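About Drolik

Drolik makes one thing, a tabletop sorting kit for schools and small training shops. Arm, board, blocks, software, a printed workbook. We started in January in the back half of a bike repair place on Yimer Street and we're still there, just with more shelves.

Who we are. Endang Sitompul does the arm and anything that moves. Bezawit Berhe writes the software and answers most of the email. Gemechu Endale cuts boards, packs boxes, drives boxes to the depot. Yabsira Lemma wrote the workbook after teaching middle school shop for years, so blame her for the homework pages (kids do, we've heard them).

The base kit is called Clunar. Price is 1369 dollars, shipping not included, school discount on request. Setup takes one class period if you read the sheet first. Two if you don't. You get the blocks in plain shapes and plain colors, which means a ten year old can say "green star" and know if the arm went to the right one. 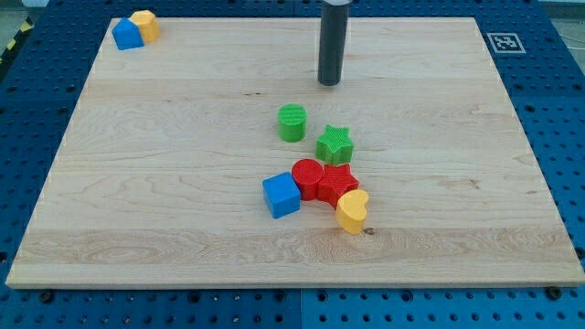

Lessons start with picking up one block and setting it down somewhere else. Sounds easy. Then stacking, then sorting by color, then by shape, then both at once and that's where the arguing starts. There are 75 lessons now. Ibsa Seyoum is testing the next batch with an after school group and keeps sending them back with red pen all over, so they'll be out when they're out.

Spare parts: we keep them in stock and we don't make you buy a whole arm to replace a cable. Lost blocks are 100 percent going to happen, a refill bag is cheap, just ask.

We also do a loaner program. 700 dollars deposit, one semester, you get it back when the kit comes back complete. Waiting list is kinda long at the moment, sorry.

The bigger kit, Ustby, is still on the bench. Two arms, one board. No release date and please stop asking Gemechu, he dosen't know either.

Visits by appointment. Ring the side bell, the front one is for bikes.

Page updated 2025-06-29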